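Notes for the mending talk, Hamton library, back room
2022-09-13

Slides are on the stick. If the projector sulks, just talk, they came for the darning anyway.

Start without the title slide. Ask who has a bag of clothes at home waiting to be fixed. Put my own hand up. Mine has been waiting since December and it has a zipper in it I am frankly afraid of.

Thank Trilok for the room and the extra chairs. Mention that the kettle is on at the end, so people don't drift off for coffee at the good part.

1. How I got into this

Keep it short! Last time I spent ten minutes on my grandmother's sewing tin and had to rush the knitwear.

I bought a sweater in Tretcombe, wore it for one winter and put my elbow straight through it. Took it to a tailor and he quoted me more than I paid for it. So I went home and made a truly ugly repair in the wrong yarn, and I wore that sweater for years. Pass the sweater around. Let them laugh at it.

2. Woven or knit?

This is the bit people skip, and then they wonder why the patch puckers. Woven cloth (shirts, jeans, sheets) has threads crossing over and under. Knit cloth (T-shirts, sweaters, socks, cuffs) is all loops. Pull a shirt sleeve sideways and it hardly moves. Pull a T-shirt and off it goes.

Get them to try it on whatever they're wearing. Give them a minute, it gets noisy, that's fine.

Needles: sharp point for woven, ballpoint for knits. A sharp needle can split the yarn in a knit and then you've got a brand new hole next to the old one. I did this to a nice cardigan of Charito's and she still brings it up.

3. Thread

Hold up the 30 weight and the 50 weight. The numbers go backward – bigger number, finer thread. Someone always asks why. I say I didn't make the rules and move on. 50 for most everyday mending, 30 when you want the stitches to show.

Cut a piece 18 inches long, no longer. Everybody wants to cut a yard so they don't have to rethread, and everybody ends up with a knot like a bird's nest.

4. Rib and stretchy edges

Slow down, this is the part Iestyn asked for in his email. Cuffs, neckbands, waistbands. They go baggy, they fray, they come away from the seam. You can replace the whole band and it's easier than it sounds.

Cut with the ribs running the short way across the band, so that it stretches around your neck or wrist. Make it a bit shorter than the opening and ease it in as you sew. Pin in quarters first. Don't haul on it while you're pinning or it'll ripple, ask me how I know.

Next slide.
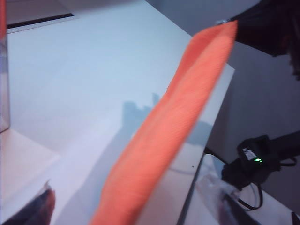
Slide 9: Orange strip with a fine rib, held up by one end.

Point out the lines. They follow the length of this strip, so ask the room: would you use it for a neckband as it is? (No. Wait for somebody to say it.) The raw edges of a lot of jersey roll up, too. Steam and plenty of pins, or a dab of washable glue stick if you're feeling sneaky.

Now the samples. Two trays, one each side of the room, and I want the scissors back this time.

5. Questions I usually get

Can I machine sew it? Sure, narrow zigzag, test on a scrap.
Is iron-on tape cheating? Nope. It does peel in the wash, though, so put a few stitches in.
What about moths? Freezer, sealed bag, and clean the closet properly.

Sign-up sheet for the sock night is by the door. Ramil has the pens.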